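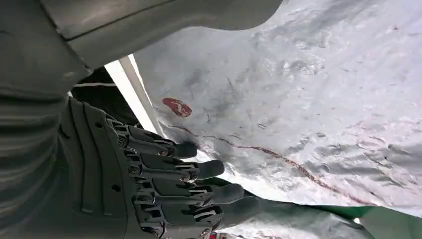 Folding, Storing and Reusing Plastic Protective Sheets in a Shared Workshop

Student Project Report
Skedonham College, Department of Materials and Design
Submitted by: Fiifi Sulemana, Valentina Núñez and Ajith Bangera
Project supervisor: Lavanya Poduval
2024-06-22

Summary

This report presents the results of a one-term project on the handling of white plastic sheets used to cover furniture and equipment in the Haro Building. Sheets are taken out whenever work is carried out in a shared room and are usually put away in a crumpled state or thrown out. The project team collected 183 used sheets, sorted them by condition, and compared 3 methods of putting them away. Of the sheets collected, 165 were judged fit for further use. The remainder were torn or marked with paint or adhesive. The team recommends that flat folding replace the present practice for large sheets and that rolling be used for narrow ones.

1. Background

The Haro Building has been shared by several courses since its ground floor was refitted. Rooms are used for sanding, painting, casting and assembly, and the furniture in them is not always moved out beforehand. Plastic sheets are laid over benches, shelving and stored work to keep dust and splashes off. Students are expected to bring a sheet from the supply closet, use it, and return it.

The closet was not designed for this purpose. It has deep shelves with no dividers, and sheets are pushed in by whoever returns them. A sheet that has been pushed in this way is difficult to remove without pulling out others. Students who spoke with the team in April described taking a new sheet from the roll because it was quicker than untangling an old one. Building staff confirmed that rolls were being ordered more often than planned.

The department asked for a student project that would look at the problem in practical terms. The brief, written by Ms. Poduval, set the following limits: no new furniture could be bought, the method chosen had to be usable by one person working alone, and the work had to be finished within the term.

2. Aims

The aims of the project were:

To find out how much of the used sheeting in the building could be used again.

To compare ways of putting sheets away and measure how easily they could be taken out.

To write a one-page instruction for the closet door.

The team did not study the environmental effects of the material or the cost of recycling it. A short note on disposal is given in section 6.

3. Materials

All of the sheets came from the same supplier, Illano, and were cut from rolls of two widths. The wide roll is used for benches and the narrow one for shelving and window ledges. Both are thin, white and smooth on each side. The plastic creases easily, and creases made under pressure do not come out fully when the sheet is spread again. This was a concern at the beginning of the project, as some students believed that a wrinkled sheet no longer gave proper cover. The team found no support for that belief in the dust test described in section 5, although a heavily wrinkled sheet does take up more room and tends to lift at the corners.

Sheets were kept in lidded bins borrowed from the print room while they were being sorted. Each was given a paper tag with its width, its condition and the room in which it was found.

4. Method

4.1 Collection and sorting

Used sheets were gathered from the closet, from under benches and from the corridor outside the casting room. Each one was opened out in full on the floor of the assembly room and checked on both sides. A sheet was rejected if it had a tear longer than a hand's width, if it was stiff with dried paint, or if tape could not be lifted off it without stretching the plastic. Small holes were accepted.

Opening the sheets proved to be the slowest part of the work. Static made the layers cling, and a sheet that had been stuffed tightly into a corner often had to be worked open from one edge with the fingers flat. Pulling at the middle tended to start new tears. After two afternoons the team agreed on a fixed way of doing it: find a corner, lay it down, hold it in place, and smooth away from it with the open hand until the next corner appears.

4.2 Methods of putting away

Three methods were compared.

Stuffing. The sheet is gathered by hand and pressed into a bin. This was the existing practice and served as the baseline.

Flat folding. The sheet is folded in half lengthwise, then again, and then folded along its length into a pad. Air is pressed out after each fold by running the forearm across the surface.

Rolling. The sheet is folded lengthwise to the width of the shelf and rolled around a cardboard core saved from the supply roll. The end is held with a loop of cotton tape.

Each team member practiced all of the methods before any times were recorded. For the trials, the same sheets were put away, left overnight, taken out and spread over a bench by one person. Times were taken with a phone by a second person. Mared Meredith, a second-year student who had not been involved in the planning, also took part so that the results would not depend only on people who knew the methods well.

4.3 Dust test

Sheets with light wrinkling and sheets with heavy wrinkling were laid over sections of the same bench during a sanding class. Dark card was placed underneath. The cards were compared by eye at the end of the class by two team members who had not been told which card came from which section.

5. Results

5.1 Condition of the sheets

The proportion of sheets fit for reuse was higher than the team had expected. Most rejected sheets came from the casting room, where plaster had dried into the folds. Sheets from the assembly room were generally clean and had been discarded, as far as could be judged, only for being crumpled.

5.2 Putting away and taking out

Stuffing was the fastest way to put a sheet away in every trial. It was also the slowest by a clear margin when the sheet was next needed, and when both times were added together it gave no advantage over folding. On several occasions a stuffed sheet came out of the bin with a second one caught in it.

Flat folding gave the best results for wide sheets. The pads could be stacked and the top one removed without disturbing the rest. The main difficulty was the second lengthwise fold, where the layers slid against one another. Participants who knelt on the near edge managed this well. Those who tried to fold while standing did not, and two pads had to be started over.

Rolling worked well for narrow sheets and poorly for wide ones. A wide sheet rolled by one person usually drifted to one side, leaving a loose cone at the end of the core. With two people the roll was even, but this did not meet the terms of the brief.

5.3 Dust test

No difference could be seen between the cards under lightly and heavily wrinkled sheets, except at the corners of the bench. There, one heavily wrinkled sheet had lifted and let dust in. Weighting the corners with offcuts removed the problem in a repeat of the test.

6. Discussion

The results suggest that the condition of the sheets was never the main reason for their being thrown out. The closet made it inconvenient to return them properly and more inconvenient to find them again. A change in the way sheets are stored is therefore likely to have more effect than a reminder about waste.

The team considered whether sheets should be pressed or warmed to remove creases. A member of the textile staff advised against warming thin plastic, and the idea was not taken further. Storing folded pads under a light board flattened them to a useful degree over several days.

Rejected sheets were set aside for the building's general plastics collection. Those with plaster on them could not be accepted there and went into ordinary waste. Ms. Poduval has asked whether the casting room might use old cotton sheets instead, and a later group may wish to look into this.

There are limits to what can be concluded. The trials involved few people, and the dust test relied on judgment by eye. The project also ran at a quiet point in the term. It is not known whether students would take the time to fold a sheet during the week before final assessments.

7. Recommendations

Wide sheets should be folded flat and stacked on the two lower shelves.

Narrow sheets should be rolled on saved cores and stood upright in a bin.

The supply roll should be moved to the top shelf, so that used sheets are reached first.

Sheets used in the casting room should be shaken out and checked before they are returned.

The instruction sheet in Appendix A should be fixed inside the closet door at eye level.

8. Acknowledgments

The team thanks Lavanya Poduval for her guidance, Mared Meredith for her help with the trials, and the Unnithan Fund for meeting the cost of bins, tape and tags.

Appendix A. Text of the closet door instruction

Wide sheets
Lay the sheet flat on a clean floor.
Fold in half lengthwise and press the air out.
Kneel on the near edge and fold lengthwise again.
Fold along the length to make a pad.
Stack on a lower shelf.

Narrow sheets
Fold lengthwise to the width of the shelf.
Roll around a core and tie with tape.
Stand in the bin.

Torn, stiff or taped sheets go in the collection bin by the rear door. Plaster-covered sheets go in general waste.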